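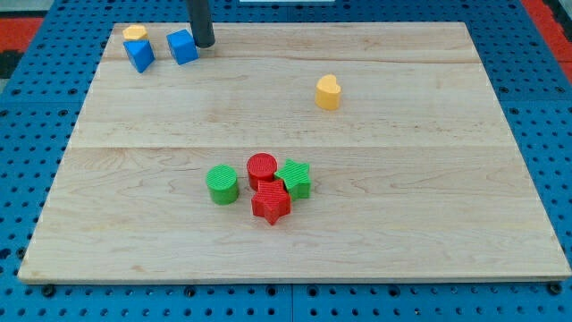 Bivum play board on the blue perforated table, with shape-sorter blocks

Bivum Play Board and Table
Hedegaard nursery and playroom furniture
Item number: 437
Availability: made to order at our Wumurbridge workshop
Guarantee: 5 years

Overview

The Bivum is a low activity table in two parts: a blue perforated base table and a wooden board that fixes on top of it. The board gives a flat surface for blocks, sorting sets, jigsaws and drawing. The table leaves a perforated margin all round the board, so other items from the Bivum range can be pegged in next to it.

It is sold mainly to nurseries, playgroups and waiting rooms, but we supply private homes as well. You can order the board and table together, or the board by itself if you already have a Bivum table.

The board

The board is rectangular and made from joined planks of pale wood. The joins run the length of the board and are glued and sanded flush, so small pieces do not catch on them. Each plank keeps its own grain and shade. Some are creamier, some closer to honey, and a few darker knots and flecks are normal. We do not stain the wood to even it out. If you are ordering several boards for one room and would like them to look alike, mention this when you order and we will pick planks from the same stack where we can.

The edges are left square with the sharpness taken off by hand. The pale surface makes coloured plastic pieces easy to see, which is useful for sorting and matching work with younger children. Shape-sorter blocks, counters and threading beads all show up well on it.

Blocks make a fair noise when tipped out on bare wood. For quiet rooms we sell a felt underlay that goes between the board and the table. It takes off some of the rattle but not all of it.

The table

The table top is made up of perforated panels in medium blue, fitted edge to edge. There is a narrow join where one panel meets the next. The join is part of the design and lets you replace a single panel if it gets damaged, without buying a whole top.

The holes are set in a regular grid across the whole surface, including the part covered by the board. You can move the board along the grid, or take it off altogether and use the table as a peg table. All Bivum pegs, cups and rails use the same holes.

Blue is the only colour in stock at present. A grey version is planned for September.

Fixing the board

The board is bolted down through the perforated top. Bolts, washers and a hex key come in the box. You will need two people to turn the table over safely.

Put the board in position first and check that its bolt holes sit over holes in the table. Drop the bolts in from above and fasten them underneath with a washer on each. Tighten by hand, then give a last turn with the key. Do not use a power driver, as it can pull the bolt heads into the wood. The heads should sit level with the surface or slightly below it.

Check the bolts after the first fortnight and then once a term. Wood moves a little with the seasons, more so in rooms with underfloor heating, and a bolt that was tight in summer may need a small turn in winter.

What is in the box

Wooden board
Blue perforated table with legs (not included with board-only orders)
Bolts and washers
Hex key
Fitting sheet
Care card

Blocks and other toys are not included.

Cleaning and care

Wipe the board with a cloth wrung out in warm water and a little washing-up liquid, and dry it straight away. Do not leave standing water on the wood or along the joins. For felt-tip marks, try a damp cloth first. If the mark stays, rub lightly with fine sandpaper, always along the grain, and put on a thin coat of food-safe oil afterwards.

The blue panels can be cleaned with any mild spray. Crumbs and sand collect in the holes. A soft brush clears most of it, or use a vacuum cleaner on a low setting with the brush fitting on. In nurseries where the table is used every day we suggest taking the board off in the holidays and cleaning underneath.

Please do not use bleach, scouring powder or steam on either part. Keep the table away from radiators.

Where to put it

The table is for indoor use. It should stand on a level floor with room to reach it from every side. Thin mats are fine under the legs, but a thick foam mat will make it rock. The feet can be adjusted slightly for uneven floors.

The table is not a seat or a step. It should be used with an adult nearby, and loose toys placed on it should be right for the age of the children in the room.

Goes with

Bivum peg cups – small cups that push into the holes and hold crayons, brushes or sorted pieces.

Bivum edge rail – a low rail that pegs in beside the board and stops blocks rolling on to the floor. It can go along one side or all the way round.

Hivudgate storage tray – a shallow tray on runners that hangs below the table. It fits the current table only. Tables with the older round legs do not have the fixing points.

Felt underlay – cut to the size of the board, with bolt holes already punched.

Delivery and returns

Tables are sent flat with the legs off. Board-only orders go by ordinary parcel carrier, and full sets go by pallet to a ground-floor entrance. We will contact you before a pallet is sent. Orders for accessories under £50 carry a small postage charge, shown at the checkout.

Unused items can be returned in their own packaging. Boards drilled or cut to a customer's own drawing cannot be returned unless there is a fault. Please look over the parcel when it arrives and tell us about any damage before you fit the board.

Guarantee and spare parts

The guarantee covers the joins in the board, the panels, the legs and the fixings. It does not cover scratches, dents, ink or damage from water left on the surface. Knots, flecks and differences in shade are not faults.

Single panels, bolts, washers, legs and feet can all be bought as spares. Quote the item number and say whether your table has square or round legs.

Common queries

Can the board be turned over?
Yes, but the recesses for the bolt heads are only cut on the upper face. With the board the other way up, the heads stand proud of the wood. We can recess the second face for a charge if you ask before we make it.

Will it fit a pegboard from another maker?
Possibly. The bolt holes in the board are drilled to match our own grid. We can supply a board with no holes for you to drill yourself.

Is the board suitable for clay and paint?
Clay is fine on a mat. Water-based paint will wipe off if caught early, but it can leave a tint in the grain. Most nurseries put down a wipe-clean cloth for painting.

Can a sample of the wood be sent?
Yes, small offcuts are free on request. They show the type of wood and the finish, though the grain on your board will be different.

Page last updated 3 May 2022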